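Two hands, two opinions: an afternoon with Yamuna Warrier

I got to Drirkton just after two on a Monday and Yamuna Warrier was already halfway through an argument with her laptop. She waved me to the other chair, finished the argument (she won, I think) and then asked if I wanted tea before or after the grippers. I said after, which was a mistake, as we didn't get to the tea until nearly five.

Yamuna tests grippers. The small firm she works for, Medard, doesn't make any, it only tells other people which ones to buy, and for the past three months she's been comparing two of them on the same two-armed robot. One has a pair of parallel fingers. The other is a round black thing everyone in the office calls the Vikel, after the workshop that built it.

"People want me to say one is better," she told me. "They ring up and say, just give me the name! And I say, what are you picking up? And they say, oh, all sorts."

All sorts is the problem, of course. She does most of the early work in simulation, in a pretend living room full of clutter, and only takes a gripper to the real bench once it has stopped embarrassing itself on screen. I asked if that felt like cheating. She laughed and said it felt like saving crockery.

"I can run 200 tries overnight and come in to a table of numbers. On the bench I'd be there all week, and I'd have to pick up everything it dropped."

I wanted to know why she'd put a different hand on each arm, as I'd assumed you would test one, take it off and test the other. That's how she used to do it, she said, but she kept finding that she'd changed something in between without meaning to, a speed limit or a camera setting, and then she couldn't trust the comparison. Now both hands live in the same room under the same lighting, and each gets its turn at the same jobs. The arms get swapped over halfway through so neither hand has the easy side.
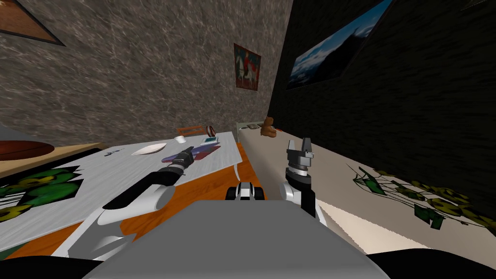
Boris Stoyanova reckons the swap isn't enough, and that until both hands have been through the same grasps with the same approach angle you're comparing the planner as much as the fingers. He'd wandered over with a sandwich by then and he wasn't going to let it go.

"He's right, annoyingly," Yamuna said. "The planner was tuned on parallel fingers. It loves coming in from the side. So any other shape starts with a handicap, and I've had to write a second set of approaches."

So which does she like? She went quiet for a bit here. Flat things are the misery, she said, plates especially. Fingers need an edge to get under, and a plate lying on a table doesn't offer much of one. Her first run of plate grasps with the parallel fingers managed 53 per cent, and she'd been hoping for a lot more. Cups were fine. Cups are nearly always fine, and she's stopped putting them in her talks.

The Vikel did worse on plates to begin with and then got a good deal better once it had its own approaches, though she wouldn't give me the figure until the bench tests are done. What she would say is that it's fussier about height. Come down a few millimetres too low and it shoves the thing away from you.

"And the simulator is too kind about that," she said. "It lets things slide very politely. Real plates don't slide politely."

I asked about soft objects, and she pulled a face. The simulator treats most of them as solid lumps unless you spend ages on the settings, so she doesn't trust any of her soft toy results and has told Sharada Shenoy, who wants them for a report, that she can't have them before April. Sharada has apparently taken this quite well.

We did get on to cameras, briefly. She's got a view from the body and would love one on each wrist, but that means more cabling on the real machine, and the last lot of cables snagged every time the elbow folded. She showed me a drawer full of clips she'd tried. I counted myself lucky not to be asked for an opinion on clips!

Before I left I asked what she'd tell someone with the money for just one gripper. Parallel fingers, she said, straight off, because you can get spares and every controller knows what to do with them. Then she said to ask her again after the bench tests, and Boris said something from the kitchen that I didn't catch, and she shouted back that the approach angles were on her list.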